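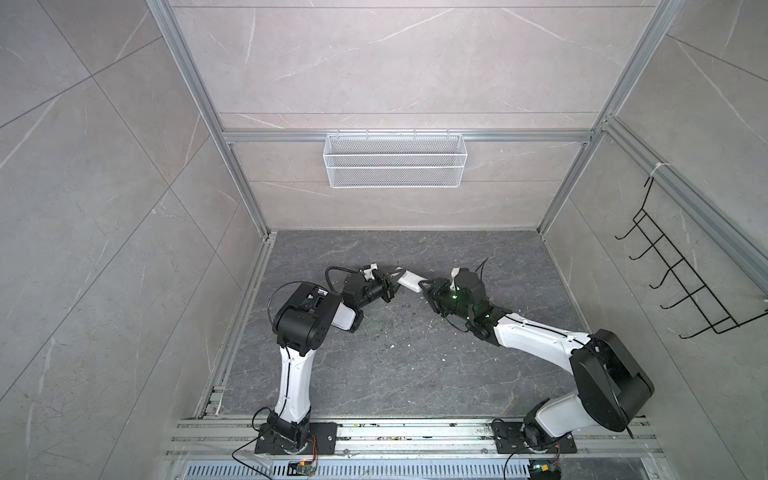

Pale grey marble-patterned panels behind, darker marble pattern underfoot, and a white wire basket on the rail.

How to clean and look after marble-effect wall panels

When we moved into the house at Rukthorpe I inherited a shower room lined from top to bottom in marble-effect panels, and I'm afraid I treated them very badly for the first year. I used whatever was under the sink, cream cleaner included, and by November the wall by the taps had gone quite dull. My neighbour Tyyne Leinonen, who has had the same sort of panels for ages, very kindly put me right over a pot of tea, and most of what follows is hers.

You will need a bucket, a mild washing-up liquid, two soft cloths, an old soft toothbrush and a dry towel you don't mind getting grubby.

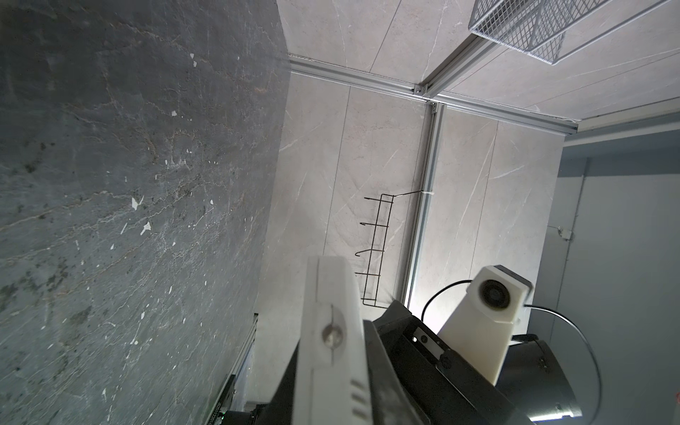
Start by rinsing the wall with plain warm water, from the top down. This lifts off any grit, and it's grit that does the scratching once you begin to rub. Put a small squirt of washing-up liquid in the bucket - less than you think, or you'll be rinsing until teatime - and wipe each panel with long, straight strokes.

Next come the joins. Dip the toothbrush in the suds and run it gently along each one, then wipe straight away. If the sealant has gone black and won't come clean, it will have to be cut out and replaced, and I'd leave that for another day when you're feeling patient.
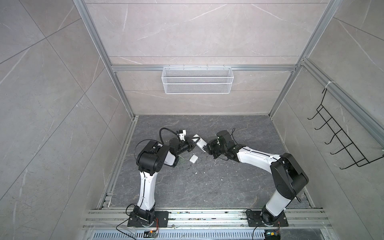

Limescale is the real nuisance if your water is as hard as ours. Please check your maker's leaflet before you try anything acidic. Mine allowed white vinegar, well watered down, so I mix 200 ml of vinegar with 400 ml of water, dab it on with a cloth, wait a couple of minutes and rinse very thoroughly. Keep it well away from real marble, as vinegar will eat into the polish and you can't wipe that away!

For odd marks such as hair dye, try the soapy cloth again before reaching for anything stronger. My brother-in-law Raimo went at his with a scouring pad and has had a cloudy patch by the window ever since.

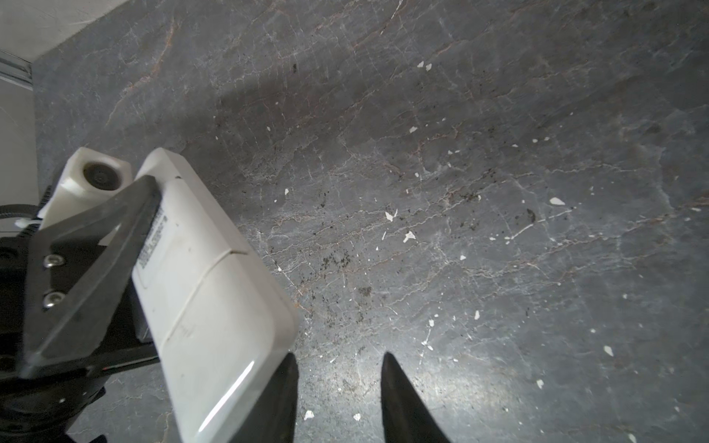
Once everything is rinsed, dry it all with the towel, floor included, and leave the door open for an hour or so. Dark surfaces show every dried drip, so do go back over those a second time with a clean cloth.

After that, a quick wipe down after each shower keeps things nice, with the full wash once a fortnight. I keep the cloths on a hook behind the door, where even the children can reach them.

Last updated May 2018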